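What is a zodiac sign?

Perhaps your grandmother has told you, "You are a Leo!" But what does it mean?

Long ago, people looked at the night sky and joined the stars with lines, as you do in a dot-to-dot book. In these lines they saw a lion, a crab, a pair of fish. The pictures which lie on the yearly path of the Sun were called the zodiac. The word comes from Greek, and many of the pictures are animals.
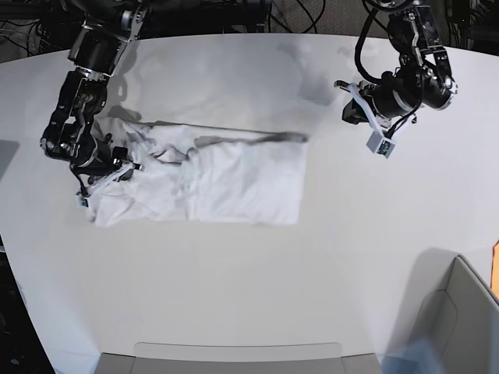
Lirnano, April

By Do-yoon Woo

If your birthday is today, your sign is Aries, the ram, or Taurus, the bull. It depends on the day. Aries finishes near the 20th of the month and then Taurus begins.

Some people believe that the sign tells how you are. They say that Aries children are brave and Taurus children are patient. This belief is called astrology. Scientists have tested it and did not find that it works. The study of real stars and planets has a similar name, astronomy, so be careful with the spelling!

You can still enjoy the old stories. Ask 2 friends for their birthdays and find their signs in the table on the next page. Then draw your own star picture and give it a name. Mine is a teapot.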